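Is the Stunddale kitchen task pack good for a beginner?

Asked by Bit-na Yeom
I have a decent laptop and zero arm experience. Has anyone tried it?

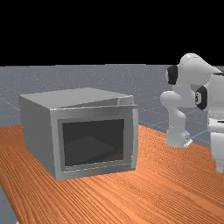

Vega Bustamante
Yes, and I love it! Setup took me around 26 minutes. Start with the microwave task — the door has no handle on it, so you learn to think about edges early. The wood grain is lovely too.

King-fai Tang
works fine on my old machine. get the April update

Geum-ok Maeng
Use the close-up view as well. It made lining up the fingers so much easier for me!
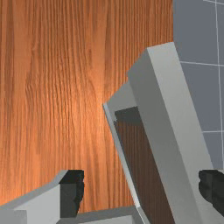
Close-up view, both finger pads showing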